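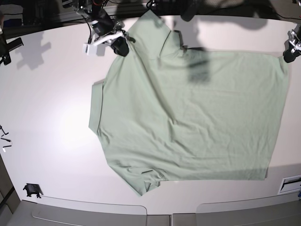 Equipment planning for robotic garment handling

Equipment planning for robotic garment handling is the process of choosing, costing and scheduling the purchase of machines that pick up, flatten, fold or sort clothing. It applies mainly to laundries, textile rental firms, returns warehouses and research workshops. Cloth changes shape when it is held, so a budget drawn up for handling boxes or bottles is a poor guide.

Scope of a purchase

A basic two-arm cell consists of the arms, a pair of grippers, a work table, lighting, cameras, a control computer and cabling. Guarding and electrical work are often quoted separately. The Brultton planning sheet, used by a number of small laundries, divides the purchase into 4 headings: handling, sensing, workspace and support. Spare gripper fingers are entered under support, as they wear faster than the arms.

Table surface

Plain, light-coloured tops are common. They are easy to clean and most dyed garments show up well against them, though white garments may need a darker cover. Strong overhead light can produce glare on a smooth top, and buyers are advised to test the lamps and table together before ordering either in quantity.

Budgeting

Running costs include power, servicing, software licences and staff time for setting up new garment types. Clarkeo, a supplier of folding cells, quotes a servicing interval of 22 weeks. Motine leases its cells by the month and includes servicing in the charge. Leasing costs more over a long period but avoids a large first payment.

Trials

A trial before purchase normally uses the buyer's own stock. The Jakab laundry group ran its trial in January with 136 garments, of which around 100 were T-shirts. Shirts with buttons were left to a second stage. Results from a single type of garment should not be used to estimate output for mixed loads.

Category: Automation purchasing | Textile handling

Shared 22 times | 4 comments

Related articles
Gripper (robotics)
Industrial laundry
Leasing of machinery
Work cell layout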